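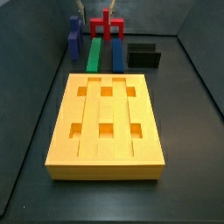
Yellow base, six pockets and two grooves, nothing fitted yet.

June, a little after 4 pm. Badaler kit, base no. 663. I meant to write three lines and go get coffee, but I like this base a great deal and want the next person to know why. The pockets have nice crisp walls, and the grooves run between the columns just as Birger Tangen drew them (he will be insufferable, and he's earned it).
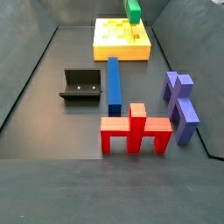

Fit is what I keep fussing over. Last month's Pevel bars bound up halfway down, and I sanded one until my thumbs hurt. Before the next round I'd like every bar measured at both ends, and I'd start with the long blue one lying up against the yellow block. The black bracket with the two screws can wait its turn.

Birger wants a looser pocket, and I want to leave the base alone and trim the bars, so we went back and forth on it
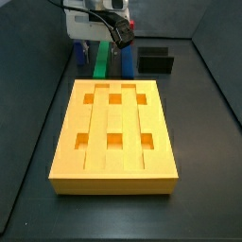 over lunch and settled on trimming first. Order 1000 of the fine sanding sheets. Ask Amoah about delivery.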